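Stanura issues shared rules for hand-held gripper recording

Thu 27 August

Stanura has published a set of working rules for people who record manipulation tasks with hand-held grippers. The rules take effect at its own site first and will apply to partner labs Aro and Baysal from February.

The document runs to 31 pages and replaces the separate checklists each lab had been using. Those lists disagreed on basic points, including how often the grippers should be checked and what counts as a failed attempt. Data passed from one lab to another often had to be sorted again before it could be used for training.

Under the new rules, an operator may record up to 100 attempts in a shift. A break is required after every block, and operators can stop a session at any time without giving a reason. Attempts that go wrong must be kept and labeled as failed. Until now, Baysal deleted them.

The rules also cover the work surface. Each station needs a flat board with a grid, fixed to the table before the session starts. Marker plates on the grippers must be kept clean and must face up when the operator begins. If a plate has been bumped, the station is to be recalibrated before work goes on.

"Most of the trouble we had came from small things," said Bergþóra Egilsson, who led the drafting at Stanura. "A plate gets knocked a little, the operator keeps going, and a whole afternoon of data is off. We wanted a rule that says when to stop."

Two-handed tasks get their own chapter. Operators must bring both grippers into view before starting, including on tasks where one does most of the work. The tasks listed involve sticks, rings and upright poles, along with folding and sorting.

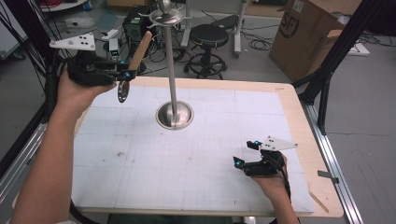
What changes for operators

New operators will train for 2 days before their recordings are accepted. The first day covers safe handling, cable routing and emergency stops. The second is spent on practice tasks, with a supervisor reviewing each attempt.

Cables have to be routed so that they do not pull on the wrist, and walkways beside the station must be clear. Supervisors will check both points at the start of each shift and sign the station log.

Stanura tested a draft of the rules on 500 recorded attempts at its Skultar site this spring. Egilsson said operators there asked for shorter blocks and plainer labels for failed attempts, and both requests were adopted.

Aro said it will start training its staff this fall. Baysal has asked for more time to change its storage setup and expects to be ready by the February date. Comments on the rules can be sent to Stanura through the end of the year.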